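The Basket Test

Shiuli Samarakoon came to the house in Mutby at six in the evening, with her laptop and a bag of oranges. Bit-na Seo had already made space on the table, but only a little.

"My mother does not like when I move her jars," she said.

They both worked for Plekusberg, where they taught machines to do small jobs at home. In the company kitchen the new arm, which they called Ene, could put a plug into a basket 21 times without a mistake. In March the director wanted to tell the customers that it was ready for families.

"Ready for which families?" asked Bit-na. "The kitchen at work has nothing in it."

So they collected examples in her mother's house, with a gripper held in the hand. The plan said 2,000 examples. They had 669.

Bit-na closed the gripper on the power adapter, lifted it, and let it go over the basket. It fell with a small noise.
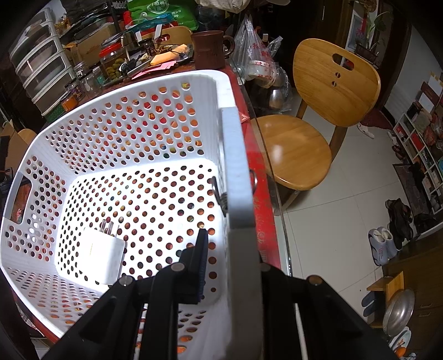 "Again," said Shiuli, and wrote down the number.

Her mother came in from the other room and watched for some time. Then she asked how much such a machine would cost. Shiuli told her. The old woman laughed so much that she had to hold the door.

"And will it know which things I want to keep on the table?"

"No," said Bit-na. "Not yet."

"Then it is like your father."

She reached into the basket, took out the adapter and put it in her pocket. She needed it for her phone. Shiuli looked at her list, and after a moment she began to peel an orange.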